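1/ I've been baking the same rye loaf every week since I moved to Grirkwood. Writing down what changed over the winter in case it helps anyone with a cold kitchen.

2/ Starter first. Mine came from Sabina Tóth, who keeps hers at 100% hydration. I feed it the night before with 25 grams of whole rye and 25 of water.

3/ My kitchen drops to 13 degrees C overnight in February. At that temperature the starter needs a full night and part of the morning. I used to give up too early and bake bricks.

4/ Moved the jar to the shelf over the fridge. Big difference. It doubles by breakfast now.

5/ Flour: I switched from the supermarket bag to the coarse rye from Yao. It drinks more water, so I add 20 grams extra. The dough should look like wet cement — don't knead it, just stir.

6/ Caraway is optional. Naomi Wanyama puts in coriander seed and I like hers better than mine.

7/ Proof until you see pinholes on top, then straight into a hot oven. Lower the heat after 8 minutes.

8/ Wait a day before slicing. Two if you can stand it.
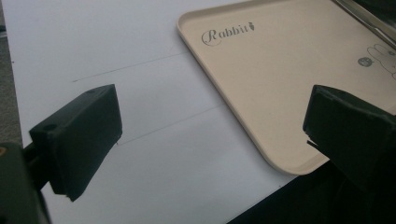

Beige tray, white surface.

9/ Still working on the crust. It goes soft by day three no matter how I wrap it. Linen is better than plastic but not by much.

10/ Next up is Els Dierckx's version with soaked old bread in the dough. Will post the amounts once I've made it twice.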